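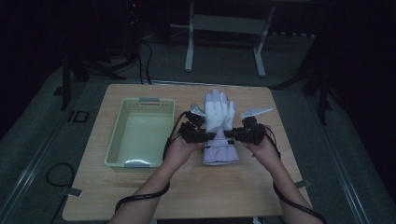

A glove basket is a shallow, open-topped container used to hold gloves, mittens and other small winter accessories near the door of a house or in a cloakroom. It is usually rectangular and made of plastic, wire or woven cane. Plastic types commonly have slotted sides, as in the pale green basket on the table, which has a grey grip on each of its two opposite rims. The slots let air reach the contents. Thick gloves with padded cuffs, such as the white one standing beside that basket, take up much more space than knitted ones and are often stored in a basket of their own.

Use

Gloves are normally put away in pairs. Thin pairs may be folded one cuff over the other, while padded gloves are laid flat, palm to palm, with the fingers pointing the same way. Wrist straps are fastened first so that they do not catch in the slots. Wet gloves are dried before storage, either on a rack or standing on their cuffs with the fingers up.

In homes with children, each person may have a separate basket. Schools tend to use one large basket per classroom – often doubling as a lost-and-found box by December.

Sizes

There is no standard size. The Covine entryway range, sold from a single shop in Vudside, listed a small basket 12 inches long and a deeper one for ski gloves. The Ondport school district bought 145 of the small type for its elementary classrooms, and 92 were still in use when the district replaced its coat racks.

Related items

Ankit Kushwaha's household storage guide, published by Tomar, groups glove baskets with hat shelves and boot trays under "entryway storage." Hanging organizers with clear pockets serve the same purpose where floor or shelf space is limited, though the pockets are generally too narrow for padded gloves.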